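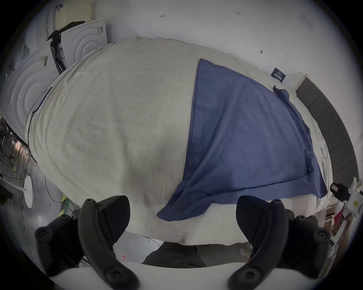 What do you do with a fleece sheet that never folds flat?
Fold it in thirds the long way, roll it up loosely, and stop fighting with it.

Lists > Orkthorpe Household > Linens and Laundry

Hi all,

Catching up on the linens thread. Someone wrote last week:

> I have a closet in the Pacheco building with 30 inches of shelf and
> way too many towels. Do you fold or roll? And do you store the blue
> ones with the white ones or is that asking for trouble?

I roll! I was a folder for years (my mother did thirds, then thirds again, and you did not argue) but the stacks kept sliding into each other every time I pulled one out. Rolled towels just sit there. I keep the everyday ones at eye level and the big thick ones down low, where they can be as puffy as they want.

As for blue with white, on the shelf I mix them all the time, dry, and I've had no trouble. In the wash is a different story. My Berkik hand towels turned a whole load a sort of sad gray in June, so new colors go in by themselves for the first few washes now. Read the label before you use hot water, too. I skipped that once with a set from Skestmont and ended up with bath towels the size of place mats.

Oh, and if anybody wants shelf dividers I have a bag of them, I think around 50, left over from the move. Come and get them, please!

Comments

I fold the fleece ones over a hanger. Takes up less room than you'd think.

Do the dividers clip on or screw in? I'd take a few if they clip.

Seconding the separate wash. Mine was red and I still have the pink socks.

Last updated: June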